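Shop > Kitchen > Washing Up > Racks and Trays

We use cookies to remember your basket and to see which pages people read. Carry on browsing if you're happy with that, or change your settings at any time.

Castwood Square Dish Rack in Grey
Item 3208

04/09/2023, by Ifeanyi Aliyu

If you have ever stood at the sink with a handful of small plates and a couple of children's cups, wondering where on earth to put them all, then I think you'll get on very well with this rack. We've had it in the Clorthorpe shop since January and it has become one of those things I find myself recommending to people who only came in for a washing-up brush.

It's a large, square rack in grey plastic, made rather like a crate, with raised sides all the way round and holes through them so the air can get in. The inside is what sets it apart from the usual sort. You won't find one row of slots all facing the same way; the whole of the base is a close diagonal lattice, with upright pegs and bars crossing between them, so you can stand a plate up more or less anywhere you fancy and it will lean against something. Saucers and side plates do particularly well in it – they tend to slide about in a wider rack, and I've lost a few that way myself over the years.

The base is open between the pegs, so please do stand it on the draining board, or on a tray or a folded tea towel, while things are dripping. I wouldn't put it straight on to a wooden table with wet crockery in it, however well the table has been oiled. Once everything is dry it can go wherever you like, and plenty of our customers carry it over to the table and put things away from there.
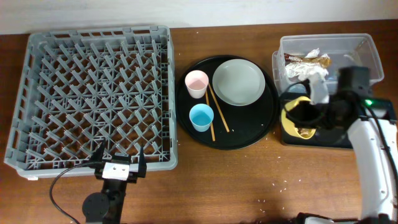 People often ask me what goes nicely with it, and my answer is nearly always the Brandes round tray (item 3096), in black with a slightly raised rim. It's a good plain tray that will take a plate, a couple of cups and a pair of chopsticks for a light lunch, and you can bring the whole lot back to the kitchen in one go afterwards. Scrape any wrappers and bits of foil into the bin first, naturally, then wash the small things and stand them in the rack. Cups go upside down over the pegs. Narrow ones sit quite snugly, and wider ones will rest across several pegs at once.

Chopsticks I lay flat along the bars, though a thin pair may find its way through the gaps if you're not careful. If you use them every day you might like the little Vellberg cutlery pot as well, which we keep on the same shelf.

Looking after the rack is very little trouble. A wipe with warm soapy water once a week does it, and an old toothbrush is the best thing I've found for getting down between the pegs. If you live in a hard water area you'll want to go over it with a drop of white vinegar now and again and give it a good rinse. Please keep it off the hob and away from the oven door.

Delivery takes up to 7 days and comes well wrapped. If you find it's too big for your worktop, and I would measure before ordering, send it back to us clean within 100 days and we'll happily swap it or refund you. The shop at Clorthorpe has one out on the counter if you'd like to bring a favourite plate along and try it for size – several people have, and you're very welcome to do the same.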